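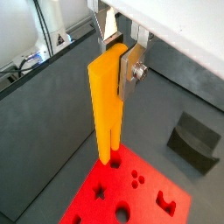
Hedbridge Early Learning Resources Team

Setting out and using the foam shape boards

These instructions apply to the foam shape boards and plastic blocks held in the Hedbridge resource store. They are intended for nursery staff, childminders and parents who have borrowed a set and wish to use it at a table with one child or a small group.

Before you start

Check the contents of the box against the card inside the lid. Boards and blocks are stored together and should be returned together. If a block is missing on arrival, tell the store before the session begins so that the loan record can be corrected.

Choose a low table with a clear space of at least 300 mm on every side of the board. Wipe the table and dry it. Foam slides on a damp surface, and a board that moves will spoil the activity for a younger child.

The red board has cutouts of several kinds, among them a star, a small rounded hole and a group of three small round holes set close together in a triangle. The yellow block with two prongs is best kept for children who can already manage a simple peg.

Setting out

1. Lay the board flat in front of the child. Turn it so that the star is on the child's left.

2. Press a finger lightly into each cutout to clear any crumbs or scraps of foam.

3. Place no more than 3 blocks beside the board. Keep the others in the box, out of reach.

4. Sit beside the child, on the side of the hand he or she uses less.

Placing the two-pronged block

1. Hold the block upright by its rounded top, with the prongs pointing down.

2. Look at the prongs before lowering the block. The wider one reaches further down than the other and should be lined up first.

3. Bring the tip of the wider prong over the small rounded hole and stop just above the board.

4. Check from the front and then from the side that the block is straight.

5. Lower it gently. Do not force it. If it catches, lift it clear, turn it slightly and try again.

Adults should show the movement once, slowly and without speaking, and then hand the block to the child. Allow 3 attempts before offering help. A child who prefers to start with the star should be allowed to do so.

Cleaning and return

Wash the blocks in warm soapy water and leave them to dry on a towel. Boards should be wiped with a damp cloth only. Do not soak them, and keep them away from radiators. Store each board flat with nothing on top of it.

Torn boards should be returned in a separate bag marked "repair". Replacement boards are ordered from Zimomico in December, and requests must reach the store before then.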